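3.2 Laundering and the hand of cotton towels

Towels in short-stay lodging are washed far more often than towels in private homes, and guests judge them mostly by touch. Earlier work in this project dealt with bed linen, where smoothness matters most. For towels the main complaints are stiffness and scratchiness, and both are hard to separate from the effects of age. This section reports how the towels were bought, washed and stored before the touch panel met in April.

All towels came from one supplier, Kwan, and were sold under the name Rimau. They are woven from ring-spun cotton with a looped pile on both faces and a flat hem at each end. The supplier dyes the yarn before weaving. We asked for towels from a single dye lot so that differences in finish would not be confused with differences in washing. The order was split between 2 guesthouses in Drirport, referred to below as the harbor house and the hill house. Each received 50 towels.

The harbor house washes in hard water drawn from the town supply. The hill house has its own well and the water is much softer. Both use the same powdered detergent, and neither used fabric softener during the study. Softener coats the loops and makes a towel feel better in the hand while reducing how quickly it takes up water, so its use would have hidden the effect we wanted to measure. Staff at the harbor house had used softener before and were asked to rinse the dispensers before the first load.

Drying was harder to control. The hill house dries on outdoor lines when the weather allows. Line-dried towels are often stiffer because the fibers are not moved as they lose water, and the bound water left between them holds the loops together. We therefore logged the drying method for each load and treated it as a separate factor in the analysis (Section 4.1).

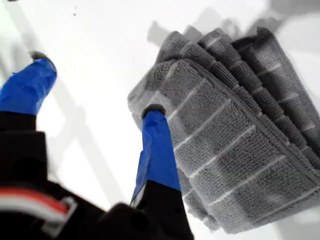 Figure 2. Folded gray towel on a white surface.

Folding affects touch more than we first expected. A towel pressed under a stack for a week has a flatter pile on the outer faces than on the inner ones, and panel members tend to touch the outer faces first. Hicham Berrada, who ran the panel, asked that every towel be presented folded, as guests would find it on a shelf, and then opened for a second rating. The gray shade in Figure 2 was chosen over white because wear and yellowing are less obvious on it, and we wanted ratings of touch to be affected as little as possible by appearance. Panel members were also asked to look away while handling the towel, though this was not enforced.

Towels were stored flat at the Clurkurero textile room for two nights before rating. Any towel with a pulled loop or a damaged hem was set aside and is reported separately in Section 4.3.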